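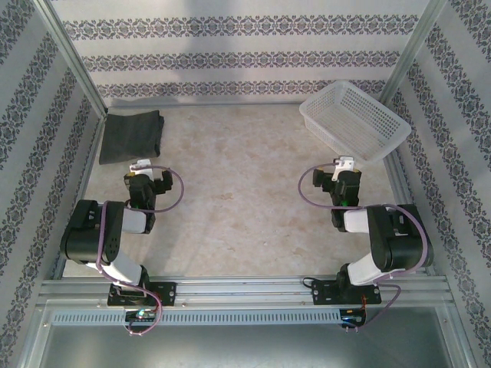 Staddale织物抓取项目进展报告
报送：Bunero基金项目办
编写：Cecilia Dramani
日期：2023年1月20日

一、本阶段工作概况

本阶段的主要任务是在双臂工作台上比较夹爪指型，为下一阶段的批量测试选定一种配置。工作台的机械部分已经定型，不再改动。两台机械臂装在前沿同一根铝型材横梁上，底座各用一块黑色安装板固定，两臂之间留出台面中部作为操作区。待抓织物放在左后角，白色网孔塑料筐放在右后角，左臂取料，右臂辅助整理和投放。围板内侧贴的是带深色花纹的墙纸，这是按申请书里“背景不做简化”的要求保留的，视觉部分的调试都在这个背景下进行。

截至报告日，共完成有效抓取试验681次，其中430次使用柔软针织类织物，其余为较硬的平纹布和毛巾布。申请书中约定的总量是2,000次，目前的进度落后于计划，原因见第四节。

二、指型比较

参加比较的指型共4种，都装在同一种舵机驱动的夹爪本体上，换指不需要重新标定手腕，只需重设张开和闭合的限位。

第一种是原装硬质指，表面光滑。抓折叠整齐的平纹布没有问题，抓厚针织时容易从褶子上滑开，提起后常常只剩一层布在指间。我们把它作为基准保留。

第二种是Truraleo供应的带纹理垫片的指型，内侧有压花橡胶垫。厚针织的滑脱明显减少，但垫片边缘会勾到起毛的线头，松开后布料有时仍挂在指上，需要右臂再拨一次。我们把边缘倒角后重新试了一批，挂布减少，没有完全消除。

第三种是Laryea的薄片指，指尖很薄，适合插入布层之间。单层抓取表现最好，不过侧向刚性不够，碰到台面会弯，闭合后两指对不齐。操作员需要把下探高度设得很保守，节拍因此变慢。

第四种是我们自己打印的加宽指，目的是一次夹住更多布料。实际使用中加宽之后遮挡太重，腕部相机几乎看不到夹持点，试验做到一半就停了。这一种不再继续，打印件留作备件。

就目前的数据看，第二种综合表现最好，第三种在分层任务上有优势。我倾向于左臂用第二种，右臂先不换，等左臂的结果稳定之后再决定是否两侧统一。

三、腕部相机

比较指型的同时，我们也检查了腕部相机的安装角度。原来的角度偏向前方，夹爪下降到最后一段时，目标褶皱会移出视野，操作员只能凭固定相机判断。现在的角度压低，两侧指尖都保留在画面底部，夹持点在两指中间偏上的位置。这样做会损失一部分远处的视野，但找布和找筐本来就由固定相机完成，影响不大。
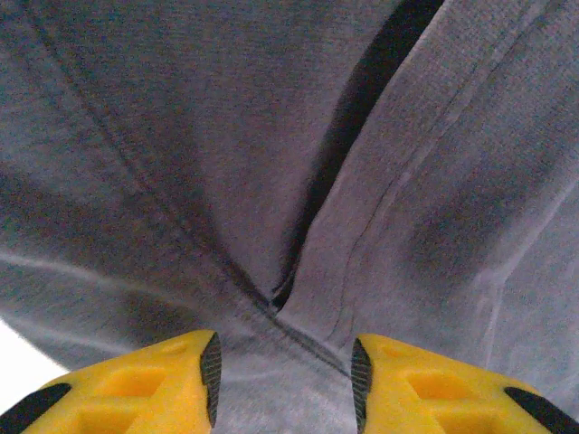

灰色针织布的问题主要出在曝光。布料占满视野之后，自动曝光会把褶皱内部压得很暗，布面的缝线和褶线在图像上不好区分，检测程序有几次把缝线当成了可以下指的折边。改为手动曝光并锁定白平衡后，误判减少。缝线的问题还没有根本解决，打算在标注里增加一个单独的类别，由操作员在回放时补标。

近距离下的对焦也做了调整。镜头焦点固定在指尖稍前的位置，远处模糊可以接受。之前试过自动对焦，布面纹理太均匀，镜头来回找焦，延迟不稳定，已关闭。

四、存在的问题

1. 进度。落后的主要原因是换指后的限位设置。起初每次换指都是手工设定，不同的人设出来的闭合力不一致，前两批数据无法相互比较，只能重做。现在限位值写进了配置文件，换指时直接调用，设置时间缩短，数据口径也统一了。作废的批次没有计入上面的总数。

2. 线缆。腕部线缆从夹爪向外绕一圈再沿臂下行，弧度留得较大，是为了不限制手腕转动。右臂靠近筐沿时线缆有刮碰的可能，试验中出现过一次舵机掉线，重新插接后恢复。我们会加一段护套，并在肘部增加固定点。暂不打算缩短线缆。

3. 织物磨损。同一块布反复使用后边缘起毛散边，抓取难度会随之变化。目前的做法是登记每块布的使用批次，到一定次数后更换，但更换标准还是凭经验，没有写成书面规定。这一点在上次评审时已经提出，我们承认拖得太久，会在下次报告前补上。

4. 控制器。左右两块控制板的固件版本不同，同步下发指令时右臂略慢。升级右侧板之后差异变小，还需要一轮重复测试才能确认。在此之前，双臂同时夹持的任务暂缓，只做先后动作。

五、经费

指型采购和打印材料的支出在预算之内。Laryea薄片指比报价时多订了一套，用于替换弯曲的指尖，费用从备件科目列支。相机没有新增采购。护套和固定件数额很小，不另行申请。

六、下一步安排

先完成第二种指型在左臂上的整批测试，织物种类按申请书附表执行，每种织物的折叠方式和摆放角度都要有变化。第三种指型只保留分层任务，试验量减半。腕部相机角度从现在起不再改，如果确有必要调整，须重新标定并另起数据目录，不与之前的数据混用。

控制板的重复测试和整批测试穿插进行，不单独占用工作台时间。全部2,000次试验计划在7月完成，届时提交数据、配置文件和指型比较的完整报告。若右臂同步问题到那时仍未解决，双臂同时夹持部分将单独说明，不影响单臂部分的交付。

需要项目办确认的有两项：一是第四种指型中止后，其试验量是否可以并入第二种；二是缝线单独标注会增加人工，是否同意从数据处理科目中支出。请在下批试验开始前答复。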